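Howells to bring in cup deposit from next month

Apr 14, 2024

Customers buying a takeaway hot drink in Howells will be able to borrow a returnable cup under a scheme agreed by the town's independent cafes.

The deposit is 80p, paid at the till and handed back when the cup is returned to any shop taking part. Five businesses have signed up so far, among them Zurnora on the high street and the Turkach bakery. Paper cups will still be sold during the first stage, and no extra charge will be put on them.

The plan follows a survey carried out in March, in which 113 customers filled in a form at the counter. Most said they would use a borrowed cup if they could drop it off somewhere other than the shop where they bought it. Several asked for a return point near the station – something the organisers say they are still trying to arrange.

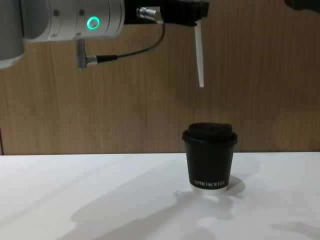
How it will work

Posora, the company supplying the cups, will deliver 700 of them before the start date. They come in one size, with a separate lid that is not covered by the deposit. Each shop will wash the cups it receives, and Posora will move stock between the shops twice a week so that none of them runs short.

Gaetano Bassi, who owns Zurnora and has led the talks, said washing had been the main worry for the smaller shops.

"Two of us have a proper dishwasher and the others have a sink," he said. "We have agreed that anyone who gets behind can send a crate over to us in the afternoon."
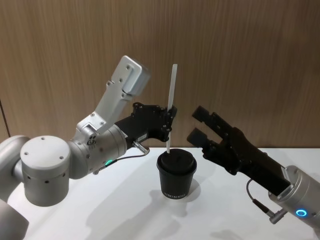
He said the deposit had been set low on purpose. An earlier plan put it at £2, but staff thought people would be put off at the till, particularly families buying several drinks at once.

Cups that come back chipped or badly stained will be taken out of use, but the deposit will still be paid. People who bring their own cup will keep any discount their usual shop offers now.

The scheme will run for six months before the shops decide whether to carry on with it. A list of those taking part will be put up in the library and in each cafe window. Other food businesses in the town can still join, and should ask at the Zurnora counter for a form.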